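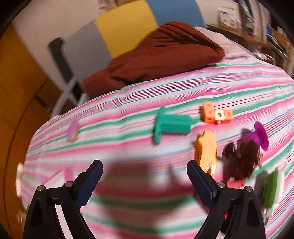
Idcombe, July

Striped tablecloths, round and oval - back in stock

The Orkent stripe is back after selling out before Easter. Same cloth, same mill, slightly better hem. Pink, white and green in the wide bands, with thin lines of blue, dark red and orange running between. Other colours to come later in the year, no promises on when.

Sizes
Round, 184 cm across. Suits most tables that seat four, with a decent drop all the way round.
Oval, made to order. Allow 17 working days, a bit more if you're out west.
Square is finished for now, sorry.

Fabric
Cotton, 80 per cent, the rest polyester. Mid weight. Softens up after the first few washes and hangs better for it. Not wipe-clean, we do get asked. If you want wipe-clean look at the Cukska range, different page.

Care
Cold or warm wash, like colours. Line dry in the shade if you can, the pink will fade in full sun. Iron while its still damp. No bleach. Expect a little shrinkage first time through, we've cut the cloth to allow for it.

Measuring up
Width of table, plus twice the drop you want. Dont measure the old cloth, it has probably shrunk. For an oval send us length and width at the widest points and we'll check it before cutting.

Napkins
Matching, sold in packs of 8. Plain green also avaliable, same price.

Delivery and returns
Orders in before noon go out same day. Pickup from the Idcombe shop, rear door, ring the bell. Stock sizes can come back unwashed with the tag on. Made to order can't be returned unless we've got the size wrong.

Trade and cafe orders: ask at the counter or use the enquiry form. Colour swatches are free, two per customer.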